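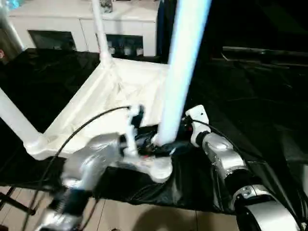

Beide Greifer am senkrechten Rohr, Montageplatz mit schwarzem Tuch.

Prüfliste Zweiarm-Aufbau, Gemeinschaftswerkstatt Pivesard
Stand: 03.10.2020
Aufgabe: weißen Stuhl handhaben, Beine einzeln greifen
Steuerung: Banum, Netzteil: Nastix

Vor dem Einschalten

1. Not-Halt gedrückt, löst beide Arme aus -- in Ordnung.
Kommentar: Taster sitzt jetzt rechts am Bedienplatz. Der alte Platz hinter dem Netzteil war nur mit Umweg zu erreichen.

2. Befestigung der Armsockel -- in Ordnung.
Kommentar: Schrauben links nachgezogen, eine Vierteldrehung. Nächste Kontrolle im November.

3. Kabel zu den Greifern -- Mangel, gering.
Kommentar: Das linke Kabel läuft in einem weiten Bogen über das Werkstück. Bei langsamer Fahrt geht das, bei voller Geschwindigkeit nicht. Halter am Unterarm nachrüsten, Klettband reicht vorerst.

4. Schwarzes Tuch -- Mangel, gering.
Kommentar: Liegt zwischen den Armen in Falten. Glattziehen und unten festklemmen. Bis dahin vor jedem Lauf von Hand richten.

5. Fliesenboden im Schwenkbereich -- in Ordnung.
Kommentar: Die dünnen schwarzen Standbeine links stehen nah am Arm. Position auf den Fliesen mit Klebeband markieren, Abstand zum Schrank nicht verringern.

Probelauf, reduzierte Geschwindigkeit

6. Greifkraft -- in Ordnung.
Kommentar: Grenzwert bleibt bei 11 N. Höhere Werte hinterlassen Druckstellen im Lack.

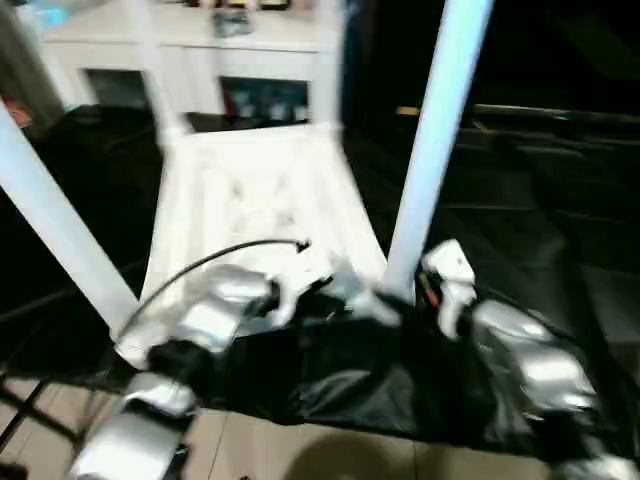 Wenn der Stuhl auf dem Boden liegt, muss die Sitzfläche frei bleiben, bevor der rechte Greifer am Bein zieht. Wer daneben steht, hält nichts fest und greift nicht unter den Sitz. Erst Halt, dann Hand.

7. Kollisionsabstand der beiden Greifer -- offen.
Kommentar: Am senkrechten Bein kommen sie sich sehr nahe. Die Software von Shiferaw meldet das erst spät. Schwelle höher setzen und den Punkt neu prüfen.

8. Protokoll -- in Ordnung.
Kommentar: Zähler steht bei 3.776 Greifvorgängen, davon 316 seit der letzten Prüfung. Fingerbeläge bei 400 seit der letzten Prüfung ansehen, auch wenn sie noch gut aussehen.

9. Schrank im Hintergrund -- Hinweis.
Kommentar: Türen während des Laufs geschlossen halten. Die Sachen oben auf dem Schrank bitte wegräumen, dort hat beim Schwenken nichts zu stehen.

Nach dem Lauf

10. Arme in Ruhelage, Netzteil aus, Schlüssel abgezogen -- in Ordnung.

Ergebnis: Freigabe nur für reduzierte Geschwindigkeit. Punkte 3 und 4 vor dem nächsten Lauf erledigen, Punkt 7 vor jeder Erhöhung der Geschwindigkeit. Ausdruck in den Ordner am Bedienplatz, die alte Liste bitte entfernen.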